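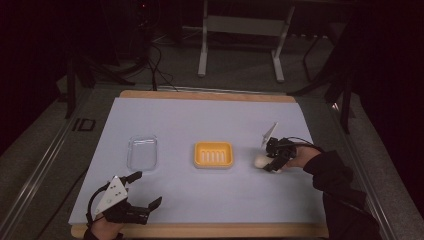
斯特恩肥皂组(英语:Sternen Soap Group),正式名称为“斯特恩双手操作课题组”,是贝拉米理工学院(Bellamy)学生机器人社团斯特恩社(Sternen)下属的一个课题小组,以教会机械臂整理盥洗用品为目标。正式名称见于学院的经费文件、小组自己的章程和一块门牌,其余场合基本无人使用。小组参加学生赛事乌斯滕特赛(Ustent)的家务组别,并为社团的选修课“操作与示教”提供练习题目和大部分反面教材。

小组的工作以手持夹爪示教为主:组员双手各握一只夹爪,在桌面上反复完成取放动作,所得记录用于训练控制双臂的策略模型。该方法的优点在于采集时不必占用机械臂,而社团的机械臂长期处于被别的小组占用的状态。

名称

“斯特恩”为Sternen的通行译名,社内亦有人译作“星社”,理由是该词在德语里与星有关。主张后一译法的成员曾在社刊上连载论证,第三篇之后社刊停刊,两事之间的关系未见定论。

“肥皂组”一名的来源有两说。一说出自社团例会的签到表,当时课题尚未定名,负责登记的人按桌上的东西填写;另一说出自隔壁的移动底盘小组,带有明显的贬义。肥皂组成员一般采信前一说,但在对外介绍时更喜欢讲后一说。英文名中的Group一词曾短暂改为Laboratory,学院设备处随即发来实验室安全检查表,小组遂改回原名。

历史

成立

课题组成立于2021年11月27日,发起人为当时修读机械专业的埃哈卜·曼苏尔(Ehab Mansour)。曼苏尔原在社团的叠衣小组,该小组的T恤在一整个学期中没有叠成过可以公开展示的形状。他在退组说明中写道,布料“没有原则”,希望今后与刚性物体共事。肥皂是他在说明末尾列出的候选物体之一,排在茶杯和扑克牌之后。茶杯因容易打碎未获批准,扑克牌则在社团活动室里另有用途。

事后看来,肥皂算不算刚性物体,要看使用了多久。这一点在立项书中没有讨论。

早期课题的范围相当宏大,包括洗手台面整理、牙刷归位、毛巾悬挂和镜面擦拭。毛巾一项很快被曼苏尔本人划去。牙刷一项保留到次年,后因找不到愿意提供旧牙刷的人,而新牙刷的购置申请又被财务以“属个人卫生用品”为由退回,就此搁置。镜面擦拭从未开始,但在每一份年度计划中都有出现,沿用至今。

转向手持示教

小组最初用遥操作的方式采集示范,即由组员操纵主臂,从臂在另一侧跟随。这种办法需要整套双臂平台,预约时段往往排在深夜。根据保留下来的预约记录,肥皂组分到的时段多半紧跟在仿生鱼小组之后,桌面需要先晾干。

课题组的第二任组长索姆托楚库·恩瓦楚库(Somtochukwu Nwachukwu)上任后,停用遥操作,改用手持夹爪。她在交接文件中给出的理由共一句:“我白天也想干活。”夹爪由米尔蒂科(Miltico)提供,该公司与学院签有设备捐赠协议,协议要求受赠方每学期提交一份使用心得。小组提交的历份心得结构相近,前半篇致谢,后半篇讨论线缆为什么总是绕在一起。米尔蒂科对前半篇有过回复。

改换方法之后,采集进度明显加快。第一期数据集于当年7月封存,共收入2,567条示范,另有492条在复核时剔除。剔除原因由恩瓦楚库逐条写明,其中最常见的是“手抖”“忘记松手”和“与人交谈”。有一条的备注仅为“我不想谈这件事”,后来的成员对此多有猜测,当事人毕业后也未作说明。

方法

桌面任务

小组的标准任务通称“上盘”,即用夹爪取起肥皂,放入肥皂盒,使肥皂落在盒底的棱条上且不越出盒沿。章程对“越出”的定义占了将近一页,是全部章程中修订次数最多的部分,起因是一次内部测验中有人把肥皂竖着立在了盒里,并坚持认为自己得了满分。

常用的肥皂盒为黄白两色,上层是带凸沿的黄色浅盘。黄色在浅色桌面上十分醒目,初学者据此认为视觉部分会比较容易,这个看法通常可以维持到训练结果出来。肥皂本身颜色偏白,放在浅色台面上就没有这样的便利。小组试过改用深色的硫磺皂,模型的定位误差有所下降,活动室的气味则没有。

除上盘以外,小组还有若干派生任务,例如把小件物品从台面移入有盖的容器,或者先移开一件再放入另一件。派生任务的设计权归当期值班者所有,因此各期风格差异很大。有一期的全部任务都以“左手不参与”为前提,事后查明值班者当时左手打着石膏。
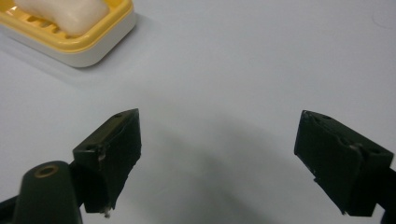 夹爪张开的幅度在初学阶段争议最多。按照教材的写法,操作者在接近目标之前应当把手指充分打开,对准后再合拢;实际操作中,许多人习惯在半路上就开始合拢,到了肥皂跟前又重新打开,留下一段无意义的开合。模型对这类习惯的学习能力远远超过对任务本身的学习能力。第一期策略在实机上部署时,机械臂在每次抓取前都要对着空气夹两下,旁观者以为是在热身,组内后来将这一动作称为“清嗓子”。

清嗓子现象的责任最后追到了曼苏尔。他承认自己用厨房夹子时也是如此,并认为这个动作对煎肉排有帮助。

握持与姿态

小组使用的手持夹爪为右手、左手各一只,夹爪上装有立起的三角形白板,用于辅助判定夹爪在空间中的位置。示范者须避免用手臂遮住白板,为此发展出一种两肘外展的姿势。该姿势在社内没有正式名称,新生入组第一周可以凭它在食堂里相互认出。

操作记录要求示范者保持匀速,动作之间稍作停顿。“稍作”的尺度由个人掌握。恩瓦楚库的停顿以短促著称,曼苏尔的停顿则长到让复核者多次以为录制已经结束。两人的数据合并训练之后,模型的表现介于两者之间,也就是先长时间不动,再突然完成全部动作。实机操作守则中“机械臂静止不等于任务结束,请勿伸手取回肥皂”一条由此而来。

线缆管理是另一项基本功。守则规定线缆应从手腕外侧绕出,不得横过工作区。新成员一般在第二次课上学会这条规定,并在第三次课上用线缆把肥皂盒扫下桌子。

台面

台面覆纸的做法始于第一期数据集的中途,动机较为朴素:桌板上有前几届留下的划痕和胶印,模型对其中一块胶印表现出持久的兴趣,肥皂放在哪里都要先去那里看一眼。更换桌板的申请没有批下来,小组便在板上铺了大张的纸。纸的颜色并无规定,买到什么用什么。组内文档把这种做法记作“背景多样化”,该措辞出自恩瓦楚库为乌斯滕特赛撰写的技术报告,评审在旁边画了一个问号,未予扣分。

覆纸带来的新问题是卷角。纸角翘起后容易被夹爪指尖勾住,整张台面会连同上面的物品缓慢平移。模型从这类示范中学到的东西至今没有被完全弄清。现行做法是采集之前用手掌把纸从中间向外抹平,抹完即开始,中途不再调整。

物品

肥皂

小组对肥皂的形状有过专门讨论。方正的长块容易夹取,但放入盒中时对角度要求较高;中间收窄的款式有天然的着力处,夹起来较为顺手,缺点是操作者会不自觉地只夹那一处,数据因此单调。恩瓦楚库主张两种混用,曼苏尔主张先把一种做好。双方在一次例会上各自陈述了意见,记录人只记下了散会的时间。

小组不采购香型强烈的肥皂。这条规定写在章程附录,没有说明理由,也从未有人提出修改。

使用过的肥皂表面会留下指尖的压痕,久之便与原来的形状有所出入。按规定,肥皂变形到影响抓取时应当更换,旧肥皂交由活动室外的洗手池处理。洗手池因此成为全院肥皂供应最稳定的一处,保洁部门曾来信致谢,信件装裱后挂在仿生鱼小组的墙上,挂错了房间,一直没有人去取。

盒与杂件

除肥皂和肥皂盒外,台面上常放有透明塑料容器和蛋形小件,供派生任务使用。透明容器在组内的风评不佳,模型有时会把它当作台面的一部分,径直将物品放到它上面。盖子盖着的时候结果尚可,开着的时候结果也尚可,介于两者之间的情况写满了故障簿的前半本。

蛋形小件的特点是会滚。它在任务说明中被称为“二号物体”,一号物体是肥皂。说明中没有三号物体,但评分表上留有一栏。

课程

“操作与示教”是斯特恩社面向全院开设的选修课,由肥皂组成员轮流担任助教。课程不设笔试,平时成绩来自示范质量,期末成绩来自模型在实机上的表现。学生普遍认为前一部分比较公平,后一部分则取决于当天机械臂的心情。

第一次课讲授安全须知和握持方法。第二次课开始采集,每名学生须在课时内录完规定的条数。课程档案中保存有历届学生的课后反馈,其中一份写道:“我从小就会放肥皂,上完这门课以后需要想一下。”另一份建议学院为助教配备椅子。后一条建议已被采纳。

课程中段安排有互评,学生两人一组,复核对方的记录并给出剔除意见。设计者的本意是让学生学会识别不合格的示范,实际效果是每届都有两到三对搭档此后不再说话。恩瓦楚库担任主讲时将互评改为匿名,但由于示范者的手和袖口常常出现在记录里,匿名的程度有限。她随后要求全体穿深色长袖,又有学生指出可以凭指甲辨认。该学期余下的互评以不记分的方式完成。

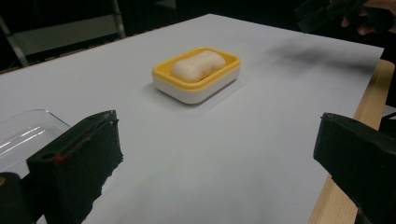

“上盘”任务的台面:肥皂位于黄边肥皂盒内,近处为张开的手持夹爪手指。

期末实机考核采用现场抽签。抽到清晨时段的学生可以多调试一次,抽到末尾的学生可以观摩前面所有人的失败,两者何者有利,历来看法不一。考核规则允许学生在开始之前对机械臂说一句话,这条规则的来源已不可考,多数人说的是“拜托”。

竞赛

乌斯滕特赛

乌斯滕特赛为面向高校学生的机器人赛事,下设若干组别,肥皂组参加的是家务组别。参赛队须在限定时间内完成一系列桌面整理任务,任务清单于赛前公布,物品由主办方提供。最后一点对肥皂组影响颇深。

首次参赛时,小组以肥皂任务为全部准备内容,赛前公布的清单中也确有“将肥皂放入肥皂盒”一项。比赛当天提供的是一瓶洗手液。裁判组的解释为供应商发货有误,并允许各队将洗手液放入肥皂盒。肥皂组的机械臂在台前清了两次嗓子,随后静止,直至时间用尽。由于没有碰倒任何物品,该队获得了完整的“整洁分”,总成绩高于四支完成了任务但打翻了洗手液的队伍。

这一结果在赛事论坛引起过讨论。有参赛者认为整洁分的设置鼓励消极比赛,肥皂组以集体名义回复称,本队当时并没有选择的能力。下一届规则中加入了“机械臂须有可见位移”的要求,坊间称为“肥皂条款”。

第二次参赛由恩瓦楚库带队,提供的物品与清单一致。小组以108分完成家务组别的全部任务,失分集中在最后一项,机械臂将肥皂准确放入盒中以后没有松手,连肥皂带盒一同提离了台面。裁判就“放入”是否已经成立商议许久,结论是成立,但不能算结束。小组章程中关于“越出”的定义在会后又增加了一段。

校内赛

社团内部每学期举办一次校内赛,各小组以自己的课题出题,交由其他小组完成。肥皂组的题目固定为上盘,通常由底盘小组抽到。底盘小组曾用一辆小车把肥皂盒推到肥皂下方,再由桌沿的落差完成放置,用时短于肥皂组自己的最好成绩。肥皂组对此提出申诉,申诉理由为“没有使用手”。经查,题目中没有要求使用手,现已加上。

人员

埃哈卜·曼苏尔,发起人,首任组长。卸任后继续参加采集,其示范以时长见称,社内训练脚本中有一个参数专门用于截去他开头的停顿,变量名为其姓氏。曼苏尔毕业时曾要求改名,未果,理由是改动后旧模型无法载入。

索姆托楚库·恩瓦楚库,第二任组长,手持示教流程和复核制度的制定者。她撰写的《复核手册》是小组篇幅最长的文献,其中“何为一次失败的抓取”一章常被其他小组借用,借用时一般省去脚注。脚注大多指名道姓。

其后组长改为按学期轮换,由上一任指定。有记录显示,至少有一名组长是在缺席会议时被指定的。

评价

社团年报称肥皂组“成果稳定,经费节约”。学院设备处在同一年的巡检意见中写的是“台面整洁,线缆待改进”。移动底盘小组的历年总结中也有提及肥皂组之处,多与走廊地面湿滑有关,肥皂组否认相关责任,并指出自己的实验并不用水。

数据集封存后,有外校学生来信索取,用于比较不同示范者的风格差异。小组同意提供,条件是论文中不得出现“清嗓子”一词的图示。对方遵守了约定,改用文字描述,共两段。

对该课题的批评主要集中在适用范围。批评者认为,一套只会放肥皂的系统难以称为家务系统。小组在答复中承认这一点,并附上了包含镜面擦拭在内的年度计划。

参见

贝拉米理工学院学生社团列表
乌斯滕特赛家务组别规则沿革
叠衣小组(斯特恩社)
手持夹爪示教

注释

一、章程现行版本将“肥皂”定义为“块状洗涤用品”,洗衣皂是否包括在内,两次表决均为平票。
二、剔除的示范仍保存在社团服务器上,目录名为“也是努力”,访问须经当期组长同意。
三、年报与小组自编大事记对转向手持示教的时间记载相差一个学期,本条目从大事记。
四、牙刷归位课题的立项书原件遗失,现存为复印件,缺第二页。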